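The Shared Table Should Be Cleared Every Night

Most offices I have worked in had one big table that belonged to everybody. People ate at it, opened packages on it, held short meetings at it and then went back to their desks. What they left behind stayed there. I think a shared table should be cleared completely at the end of each day, and I think the rule should have no exceptions except a plant.

I came to this view at Lalta, a small design office on the second floor of an old print works. There were 12 of us and one long table by the windows. When I started, it held a stack of sample books, two chargers, a bowl of dead batteries and a jacket that had been there since March. To have lunch you pushed things toward the middle. By summer the middle was full and we ate at our desks.

The usual defense of a messy table is that it shows people are busy. I don't accept that. A busy person's own desk may well be messy, and that is their business. They know what is on it and why. A shared table is different. When I find a notebook on it, I don't know if it is in use, forgotten or thrown out. I can't move it without asking, and I don't know whom to ask. So I leave it, and the next person leaves it, and a week later it has a mug on top.

Another defense is storage. People say they have nowhere else to put things. Sometimes this is true, and then the office should buy a cabinet. We bought a used Verbeke unit with deep drawers and it took everything from the table with two drawers to spare. More often there is plenty of storage and it is simply farther away than the table. Walking across a room to open a door is not a hardship.

I will admit the small things are the hard part. Large items get noticed and carried off. A phone or a charger is flat, dark and quiet, and it can sit on a table through a whole afternoon without bothering anybody. Paper is worse. One white sheet on a white top hardly counts as clutter to the eye, and it may be the signed copy of something.

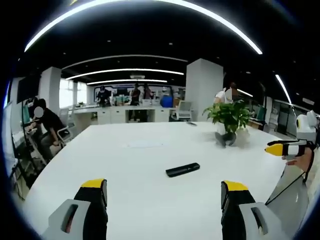

A few small things and a plant on a big white table, with a row of cabinets along the back of the room.

I make the exception for the plant on purpose. It needs a spot with light, it doesn't get picked up and put down all day, and a table with one green thing on it looks cared for. The exception should stop at the pot. The space right next to a plant attracts objects, and they start to look as if they belong there.

The rule we ended up with at Lalta was short. At six, whatever is on the table goes into a tray on top of the Verbeke unit. No notes are sent around. If you are missing something, you look in the tray. After 27 days in the tray it can be given away. Some people found this harsh for the first couple of weeks, and one keyboard did go to a school. The table was clear every morning, though, and people went back to having lunch there.

You don't need to buy anything for this. A cardboard box will do the job of a tray.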